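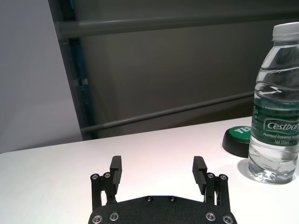 Home Talks Notes Contact

Speaker notes: The gripper that let go
Till Engelhardt, Skomincombe, August

Start with the fault, skip the company history. Gripper opened by itself during a carry. Load dropped on the table. No injury, but Safta Nedelcu had her hand within reach a moment earlier.

Give the numbers slowly. 384 carries in the test run, 2 drops. Both with the arm moving, both with no error in the log. Pause here.

What we blamed first: finger pads. We changed them and lost a day. Then the grip force setting. Raised it, made no difference.

What it was: a worn cable at the wrist. When the joint turned past 83 degrees the signal dropped out for a moment. The controller restarted the gripper, and on a restart it opens fully. That is the factory setting — fine for an empty hand, bad for a full one.

Say plainly that the cable was our fault. It had been clipped too tight when the arm was moved over from the Jolberg bench.

Changes made:
- new cable, with a longer loop at the wrist
- gripper holds its position after a restart
- any restart now stops the arm and goes in the log
- hands stay off the table until the arm is parked

Safta takes over for the log traces. If she is short of time, drop the second trace.

Likely question: would the light curtain have caught it? No. It watches for people — it knows nothing about the load.

Contact: Skomincombe workshop office | Back to top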